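九月：住处门前那段路的铺装记录

换了住处之后，每天上下班都要走同一段路。路不长，但铺装换了好几种，走得多了就开始留意接缝和边缘。上个月把旧博客里关于排水的几篇整理完，顺手把这段路也记下来。没有什么结论，主要是给自己以后对照用。

先说红褐色的那一条。面层平整，颜色略有深浅，推行李箱几乎没有声音。我没有取样，不敢断定是彩色沥青还是别的做法。脚感偏实，跑步的人多半走这条。与草地之间用窄条浅色混凝土路缘隔开。路缘窄的好处是不占宽度，坏处是抗侧推能力有限，全靠两侧的土和基层夹住。如果草地一侧的土长期流失，路缘会先外倾，然后面层边缘开裂。目前没有测到外倾，用的是一把旧水平尺，精度有限，只能说肉眼和气泡都没看出问题。

草带本身长得不均匀，有几处露土。这种窄草带两面都是硬质铺装，土层浅，夏天升温快，补种一次管不了多久。我倾向于换成耐踩的草种，或者干脆承认有人会抄近路，在那里铺几块踏步石。Justinas Venckus 看过我的草图，认为踏步石会把人流引过来，草死得更快。他的意见我保留，但没有数据可以反驳。

再说方板路。板材尺寸大，石材还是混凝土我还没有确认，表面磨损之后两者不太好分，需要找一块断口看骨料。接缝不规则，板间和边缘都长草，轮廓已经不直了。

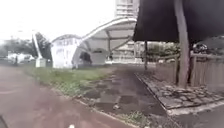
接缝长草这件事，多数维护手册的处理办法是清缝、重新填砂、扫实。Wultar 的填缝砂我在旧院子里用过一袋，扫进去容易，难的是施工前要让缝里彻底干透，否则只有表面一层结住，下面还是散的。那次我等了2天，仍然嫌短。板子底下如果是砂垫层，缝里的水会往下走，带走细料，板角随之下沉，下沉之后积水更多，形成循环。因此判断顺序应当是先查沉降，再谈填缝。查沉降不需要仪器，一根直尺横跨两块板，塞尺量高差就够了。

潮斑也值得记。板面颜色深浅不一，深的那些位置不一定是低点，也可能是板材吸水率不同，或者缝下排水不畅，水汽往上返。区分的办法是在连续晴天之后的早上七点和下午各看一次。早晚都深，多半是下面的问题；只有早上深，多半是露水。这个办法粗糙，但成本为零。

卵石边带的做法比较老派。灰色石块，顶面圆，排列不规则，外侧有一道薄的浅色收边。走在上面硌脚，骑车更不舒服，客观上起到了分隔的作用。从排水角度看，它的缝多，表面粗糙，能让漫流的水慢下来，至于能不能下渗，取决于石块是坐在砂上还是坐在砂浆上。坐在砂浆上的话，几乎等于不透水。我拿一壶水试过，水在石缝里停得比预想的久，我怀疑是砂浆，也可能只是缝被细土堵住了。需要换个位置再试一次。

卵石带再往外是平整的灰色铺面，没有太多可写。光滑的面层在雨天摩擦系数会下降，我穿旧鞋时在类似的铺面上滑过，后来换了 Dukimitz 的鞋底，情况好一些，但这属于个人经验，不能当成测试结果。

旁边有一道矮木栅栏，竖向板条加横档。室外木栅栏最先坏的地方一般是端面和横档的接触面，水在那里停留时间最长。板条顶端如果是平切，应当补一道封端漆；横档上沿如果能削出一点坡度，寿命会明显延长。我自己那一小段栅栏用的是 Cordeiro 的木油，一年一遍，颜色会变深，介意的人要先试小样。Chelsea Kershaw 问过我为什么不用成膜的清漆，原因很简单：清漆一旦开裂，水从裂缝进去就出不来，返工还要全部打磨。木油不起皮，直接再刷即可。

最后是账目。这一季我在自家门口的小修小补上一共花了229元，包括一袋填缝砂、一罐木油和一把钢丝刷。钢丝刷是 Ganumex 的，刷毛偏硬，刷混凝土合适，刷木头会留痕，别混用。

待办：找断口确认方板材质；卵石带换点再做一次倒水试验；塞尺上次借出去了，要回来之后把板间高差量一遍，按位置编号记在表里。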